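Notebook - August, hat rack bench

Started at 7 with the wire spinner from Dakia. Two tiers of hooks on a round base, and it turns more easily than I'd like. Shiuli wants the caps hung by the back, brim out, so the shop in Ernside can see the fronts.
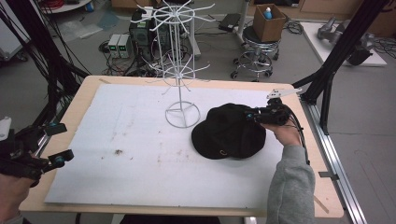
Black cap next to the rack, crown up.

I'm going with the lower ring first - the upper one makes the pole lean if you load one side. Gemma says 15 caps is plenty for a rack this size, I'd still like to try 17! The board needs a good wipe too, dark specks all over it.

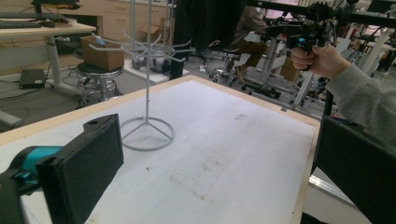
To do
Ask Shiuli about a heavier base
Wipe the board
Weigh 5 caps for Gemma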